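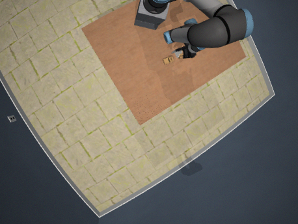
Arm over the wooden panel, stone platform below.

Claltonetti Listening Diaries

README for the text release, August

What this is

A collection of 2372 short written memories about songs, records and radio, sent in by people who answered an open call from the Visov reading room. Each entry names at least one piece of music and says where the writer was when they heard it. The shortest is a single sentence. The longest runs to four pages and is mostly about a caravan.

Contents

entries.csv holds one memory per row, with an entry number, the decade remembered, the song title as the writer gave it, and the text.
songs.csv holds the titles after tidying. Where two people spelt a title differently, both spellings are kept in the "as written" column.
places.csv lists kitchens, cars, dance halls, school buses and so on, using 27 place types.
letters/ holds typed copies of 240 entries that came in by post. Line breaks follow the paper.

How the entries were gathered

Writers were asked one question: which song takes you back, and to where? They could reply by web form or by letter. Entries over about 700 words were left whole in entries.csv but are marked "long", because some spreadsheet programs cut the cell short when you open the file. 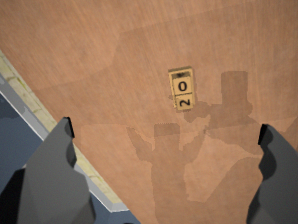
Spelling and punctuation are as received. Surnames, street names and phone numbers were taken out and replaced with a dash. First names were left in if the writer agreed on the form. Two typists worked on the letters, and they did not always treat crossings-out the same way, so check the notes column before quoting.

Known problems

The 1970s are heavily over-represented. Decades are the writer's own guess and are sometimes earlier than the song's release. We have not corrected these. Cover versions are a muddle, as many people did not say whose recording they meant. The Wever place codes were added late and 'car' and 'lorry' were merged by mistake in the first version.

Use

Free for teaching, research and private reading. Please credit the Langlois Sound Memory Project and give the entry number. Do not try to trace the writers. Lyrics quoted inside entries may still be in copyright, so ask before printing them.

Corrections

Send the entry number and the fix to the reading room desk. The inbox is read on Tuesday mornings.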